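Poronby opens hire scheme for shelf-picking robot arm

12 June 2025

Small shops and works canteens can now hire a robot arm to pick and pack snack orders, under a scheme opened this week by the automation supplier Poronby. The service, called Ondus, covers the arm, a two-fingered gripper, a wrist camera and the software that runs them. Customers pay by the month and can hand the equipment back at the end of any quarter.

The monthly charge is 2,128 pounds, which includes delivery, fitting and one service visit every three months. There is a separate charge of 224 pounds for each extra day of on-site training. The first day is part of the hire.

Poronby has sold larger picking systems to warehouses for several years. Those systems need a fenced area and a conveyor, and the company says it was regularly turning away enquiries from businesses that had neither. Ondus is fixed to an ordinary work table and runs from a normal wall socket. It needs a clear space on one side for the operator to stand, and a flat surface for the goods.

"We kept being asked for something that could work from a counter," said Tuncay Karakaya, who manages the scheme. "People had a small range, a few dozen lines, and orders that came in bursts. A warehouse system made no sense for them."

The arm is meant for light packaged goods such as chocolate bars, biscuits, small bottles and boxed sweets. It takes an order from a tablet or from the shop's own till software, finds each item with the camera and moves it to a tray or basket for a member of staff to check. It does not seal bags, print labels or take payment.

New products are added by placing them on the table and letting the arm look at them from several heights. Poronby says a boxed item usually needs one pass and a shiny wrapper usually needs more. Clear plastic display stands were a problem in early versions of the software, as reflections could be taken for the edge of a product. An update in February changed how the camera handles glare, and the company now supports stepped acrylic racks as well as open trays.

The first business to use the service outside Poronby's own building was Gezer, which runs staff shops in office blocks. It had one arm for a trial period and has since signed up for a year, with the arm working the afternoon orders at a single site.

Birsen Uysal, operations manager at Gezer, said the trial had gone well enough to carry on with but had not been free of trouble. Bottles with round caps were dropped more often than anything else in the first weeks, and staff had to learn to leave a finger's width between products. Stock pushed tightly together on a shelf was still the main cause of missed picks.

"It is slower than a person who knows the shelves," she said. "What we get is that the order is ready when somebody comes down for it, and the person on the till can stay on the till."

Gezer did not reduce staff hours during the trial, she added, and has no plans to do so. The company has changed the layout of its table twice, moving baskets nearer to the arm and keeping taller goods at the back so that they do not block the camera's view. It also stopped using one type of paper bag that folded over when the gripper came near it.

The gripper can be set to one of 4 levels of force. The lowest is for soft packets and thin foil trays, and the highest is for full bottles and heavier boxes. The setting is stored with each product, so staff do not have to change it during an order. If the fingers close on nothing, or the item slips, the arm tries up to 3 times before it stops and asks for help on the tablet.

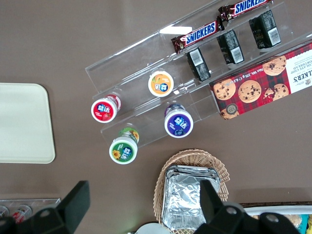 Poronby recommends that shops begin with their most regular shapes and add awkward ones later. Its fitting engineers will set up the first group of products during the training day, and after that the customer is expected to do it. Karakaya said most people could manage alone by the end of the first week, although some customers preferred to book a second day.

Safety was one of the questions raised most often at a demonstration for shop owners. The arm slows when a hand comes into its working area and stops on contact. It has to be restarted from the tablet. Poronby carries out a risk assessment at each site before fitting and will not install the arm where customers can reach the table from the public side of a counter.

Chilled goods are not supported at present. The company is looking at whether the arm could pick from an open-fronted fridge, but condensation on cans and cartons affects both grip and camera, and Karakaya would not give a date. Loose fruit and unwrapped bakery goods are also outside the scheme.

Anyone hiring the equipment will need to keep a product list up to date. When a maker changes its packaging, the item has to be shown to the camera again, and Uysal said this had caught her staff out with seasonal wrappers. They now check new deliveries against the list before anything goes on the racks.

A rival service from Jeloris offers a similar arm for outright purchase — without the regular service visits — and some shop owners at the demonstration asked whether Poronby would sell as well as hire. Karakaya said a purchase option was being considered for customers who had completed a year, with part of the hire paid going towards the price.

Images from the wrist camera are kept on a small computer under the table and deleted after a week unless the customer chooses to share them with Poronby for fault-finding. Sound is not recorded.

Orders for the first group of arms are open now, with fitting to follow in the order that site checks are completed. Businesses need to provide a table that can be bolted to the floor or wall, a fixed internet connection and a named member of staff for the training day. Spare gripper fingers are supplied with each arm, and replacements for normal wear are covered by the monthly charge.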